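Fleece blanket pilling after a few washes, anything to do besides replace it?

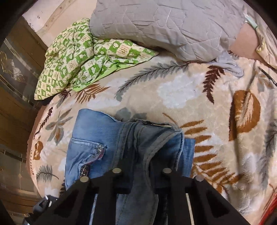
Photo: Ximena Mendoza

xmendoza_k
Posted in Bedding & Linens

The beige one with the ferns and leaves is the blanket I mean. I bought it at the Tudon outlet in Koltdale in April and it was very soft. I have washed it maybe six times now, warm water, regular detergent, tumble dry on low. The middle has gone rough and there are little balls all over it that you only notice up close or when you run your hand over it. The ends are fine.

I like the print and I don't want to get rid of it. Is there a way to bring the softness back or is fleece just done once it starts?

dunmore_lou
Stop using warm water. Cold, gentle cycle, half the soap you think you need. Polyester fleece holds on to detergent and gets stiff. Run it once with no soap at all and a cup of white vinegar in the rinse, then hang it up. Mine came back maybe 80 percent.

Pat W.
Low heat is still heat. The tips of the fibers melt a little and that is the roughness you feel. Vinegar won't fix that part.

dunmore_lou
It fixed mine.

Pat W.
Then yours was soap buildup. Two different problems. If it feels waxy it's soap, if it feels scratchy it's heat.

xmendoza_k
Scratchy, I would say. A little waxy near the border too. So maybe both.

threadcount_no
Get a battery fabric shaver. Lay the blanket flat on a table, not on the bed, pull it tight with one hand and go slowly. It takes an evening for a queen size. Empty the lint cup every few minutes or it starts to drag. I did a throw this way and it looked close to new, but it did shed in the next wash, so clean the dryer filter.

Marge in Jedine
I would not shave a printed fleece. The color on those is mostly on the surface and you'll take it off with the pills. I did this to a plaid one and ended up with a pale stripe down it. Use a soft wire pet brush instead, short strokes, all in one direction.

threadcount_no
You pressed too hard. I've done three printed ones with no fading.

Marge in Jedine
I had it on the lightest setting. Cheap prints are cheap prints. She can try it on a corner first and see.

xmendoza_k
I have a slicker brush from when we had the dog. I'll start with that on the underside.

Also, does it matter what it gets washed with? It usually goes in with the towels.

Pat W.
That's your pilling right there. Towels are rough on fleece and they leave lint in it. Wash it alone or with smooth stuff like sheets. Turn it inside out if it has two sides.

hollis_b
Agree on the towels. My mother-in-law keeps saying fabric softener, don't do it, it flattens the fleece and then it gets greasy. Dryer sheets same thing.

If you do end up replacing it, look at the weight on the tag. The thin ones are gone in a year. I have a Cárdenas that is 400 gsm and it has been on the guest bed for 5 winters. Heavy when wet though, and it won't fit in our washer with anything else.

dunmore_lou
Guest bed doesn't count, it never gets washed.

hollis_b
It gets washed. We have a lot of guests.

xmendoza_k
Did the vinegar rinse and hung it over the shower rod overnight. The border is better. Brushed part of the underside and it did pull up a lot of fuzz, still a bit scratchy but I can live with it. Going to do the rest this week and then try the top. No shaver for now.

Marge in Jedine
Go easy around the darker ferns.

Pat W.
And skip the dryer next time.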